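Sorting by the month
Wedevetti's rental picking kit, tried for a season in Zillthorpe

Small workshops rarely buy a robot arm outright. Wedevetti, a supplier based in Zillthorpe, is betting they will rent one. Its Orkine kit covers a gripper, the cabling and the picking software, and fits an arm the customer already has. The fee is 130 pounds a week, with a minimum term of 3 months.

Setting up took us a morning. The manual runs to 103 pages and most of it can be skipped – the chapter on bin placement can't. Move a bin after teaching and the whole job must be taught again.

Plain blocks are where Orkine is at its best. It is slower with anything that rolls, and shiny parts still confuse it. 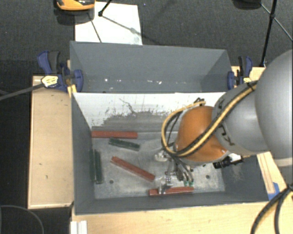
The gripper over a red block in the nearer bin, with green blocks to be sorted as well.

Support is by phone until five in the afternoon. The rival Lyimo service answers later into the evening but costs more, and its shortest contract is a year.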